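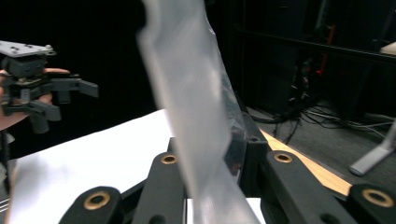

How to fold and store plastic bags (and which of the usual tricks to ignore)

I have read a lot of advice about plastic bags. Most of it ends with a drawer full of tiny triangles and a photograph of the drawer. My own trial went on from February to July, and I am less convinced by the triangles than I was at the start.

What follows is the method we use in our kitchen now. It copes with thin, cloudy bags and loose bits of packing sheet, the sort that twist round themselves as soon as you pick them up by one corner.

What you need

A clear bit of table, longer than your longest bag
A dry tea towel
A shoebox or similar. Ours is 26 cm long and 22 cm wide, and anything near that will do
A pencil and a strip of masking tape

You do not need a bag dispenser. I bought the Henulness one, a fabric tube with elastic at both ends, and you push bags in at the top and pull them out at the bottom. In practice you pull out four when you wanted one, then stuff three of them back in at the wrong end. My neighbour Vesna Pavlović swears by hers, so perhaps I lack the wrist for it.

Step 1: Sort before you fold

Tip everything out and throw out the bad ones first. Hold each bag open and look for splits along the bottom seam. A bag with a split seam is rubbish, however good the handles are. Anything that has held raw meat goes too, and so does anything that smells. I know people wash them. I tried washing them, and spent an afternoon with bags pegged over the bath for the sake of saving very little.

Check whether your local supermarket takes soft plastic. Some do, some have a bin by the door with no bag in it.

Step 2: Get the twist out

Most instructions skip this and it is the only part that matters. A thin bag that has been stuffed in a cupboard will have a twist in it, and if you fold over the twist you get a lump.

Pinch the two bottom corners, one in each hand, and let the rest hang. Give it one sharp shake downwards. If it is still wound up, turn it over and do the same from the handles. Two goes is enough. After that lay it on the table and sort it out flat.

For a single sheet, such as the milky stuff that comes round furniture, hold it by one long edge. Held by a corner it will only spin.

Step 3: Push the air out

Lay the bag flat with the open end away from you. Put the folded tea towel on the bottom seam and push it slowly towards the opening. Your bare hand will do the job as well but tends to stick and drag the plastic into creases.

You will see it suggested that you roll the bag round a wooden spoon at this point. I can't find any benefit in this apart from the spoon.

Step 4: Fold in thirds, then in half

Fold the left side over to the middle, then the right side over that, so you have a long strip. Fold the strip in half, bottom to top, and in half again. Stop there. A third fold makes the parcel spring open, unless it is a very large bag.

Now for the triangles. They do hold together, I will give them that. They also take far longer, and when you need a bag you have to unpick one with cold hands while the potatoes roll about. Mateja Kadrić, who put me on to them, has since given up as well – though she still does the ones for her handbag, and for that I think she has a point. One triangle in a coat pocket is useful.

Step 5: File them upright

Stand the folded bags on edge in the box, like index cards, folded edge up. Put the small ones at the front and the carriers at the back, with a bit of card between them if you like. Label the end of the box with tape.

Don't squash them in. If you have to force the last few, you have too many bags, and a bigger box will only hide it. When ours is full, no more go in until some come out.

Step 6: Keep large sheets elsewhere

Big sheets never behave in the box. Fold them in half until they are as wide as a shelf, roll them up fairly loosely and tie with string. We keep ours behind the paint tins for when something needs decorating. Thin sheet is fine over a chair but hopeless on a floor, where it slides and tears. Use an old cotton sheet for floors.

A note on safety: keep the whole lot well out of reach of babies and small children.

Does it last?

Fairly well. The box has stayed tidy, with a quick re-sort every couple of months, and the cupboard door shuts. It has not saved us any money that I can detect. Tarcísio at number 22 asked if it saved time, and I had to say probably not, once you count the folding.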